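Mullach Handheld Set: README and house rules

Hi! I'm the person who looks after this set, and this is the file I wish I'd had when I started. It's part data card, part rulebook. The rules half is longer, and I'm fine with that. If you only want the numbers, they're right below, and you can come back for the rest when something in the data puzzles you.

What's in it

The release has 1,019 episodes, all tabletop manipulation, all done by people holding a pair of gripper tools in their hands. We recorded 1,111 and dropped the rest at review (more on that further down). There are 18 tasks, and each one has its own short task sheet in the docs folder. Everything was recorded indoors at two sites, Mullach and Gerwood. The site name is in the metadata of every episode, so please don't throw that column away when you convert formats. I did once and it cost me a whole evening.

Every episode comes with video from the gripper cameras, the finger opening over time, the tracked pose of each tool, a one-line task label and a review flag. Left and right are named from the operator's point of view. Always. Kibet Mwakalinga and I went back and forth on this for ages, and he was right, so that's what we do now.

Where the rules came from

We started with a page of notes that Primo Zanetti wrote for the first recording days in September. It was a good page! But it was written for people who were already in the room with him, and as soon as Gerwood joined in we found out how much of it lived in his head. What you're reading grew out of the questions their operators sent us. Vilhjálmur Ragnarsson cleaned up the wording, and I've been adding to it ever since.

Rules for operators

Check the marker on each finger before you pick up a task sheet. It should be flat, clean and glued on all four corners. A marker with a lifted corner still tracks well enough to fool you, and then the finger width drifts by the end of the session.

Open and close both tools all the way at the start of every episode, then hold them still for a slow breath. The processing script looks for that movement and uses it to line up the streams. If you forget, stop and start over. Don't add it at the end, the script won't look there.

Keep your sleeves, your lanyard and your hair back from the fingers. Lean in if you need to see, that's fine, just come back out before you close the tool.

Move at the speed you'd use to hand somebody a cup of coffee. I know that sounds silly, but it's the best instruction we've found, and people get it right away.
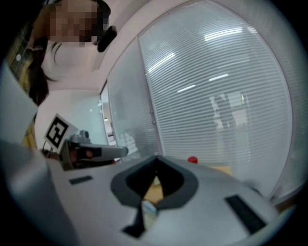 Do both grippers have to be in view of each other the whole time?

They only need to see each other during the opening movement at the start. After that the pose of each tool is tracked separately, and it's fine for one to wander off and do its own thing while the other holds something in place.

Rules about people

Anyone who might be caught on camera gets told before we record, and signs the sheet or stays out of the room. Both are perfectly okay answers and we don't ask why. Faces are pixelated before anything leaves the recording machine, including faces behind glass, in reflections and on phone screens. The automatic pass catches most of them. Then a person goes through every episode by eye, and it can't be the person who recorded it.

If you find a face we missed, write to me first and please don't post the clip in the issue tracker. I'll pull the episode and push a new index the same day if I possibly can.

No names, badges, whiteboards or open laptops on or near the table. Mirko Palumbo does a sweep with a cardboard box and everything goes in the box. You get it back at lunch.

Review, and what we drop

Every episode gets one reviewer. Episodes marked "unsure" get a second one. We drop an episode if the tracking is lost for more than 2 seconds in a row, if the opening movement is missing, if there's a privacy problem we can't fix by blurring, or if the operator asks us to. That last one doesn't need a reason either.

What we don't drop is failure. If the operator fumbled the object, tried again and got it, that stays in and gets the "retry" flag. If they gave up, it stays in with the "failed" flag. Remo Colombo fought for this early on, when the rest of us wanted a tidy set, and a lot of people who use the data tell us those are the episodes they open first. Filter them out if you like, just say so in your paper.

Things I'd be careful with

Wide lenses bend everything near the border. The calibration files are per camera, and mixing them up gives you results that look nearly okay, so check the serial number field before you undistort.

Glass walls and shiny ceiling lights can confuse visual tracking. We flag an episode "glare" when a reviewer notices it, but that's a human call and two reviewers won't always agree.

The labels are in English and were written by a handful of people with habits. I say "put," Kibet says "place." Treat them as the same word.

And please don't use this set as evidence that a robot is safe to run near people. It has nothing to say about contact forces or stopping distances. If you train something on it and put it on an arm, you still need your own risk assessment for your own cell, done by somebody who knows the machine.

Changing the rules

Open an issue, say which rule, say what happened that made you want to change it. I read all of them. Small fixes go in as soon as someone at the other site has agreed. Anything that changes what gets recorded waits for the next version number, so old and new episodes don't get mixed under the same label.

Files

episodes/ has one folder per episode. calib/ has the camera files. docs/ has the task sheets and the blank sign-off sheet, which you're welcome to copy. tools/ has the Mekley converter, and it needs its own README, which I'm still writing.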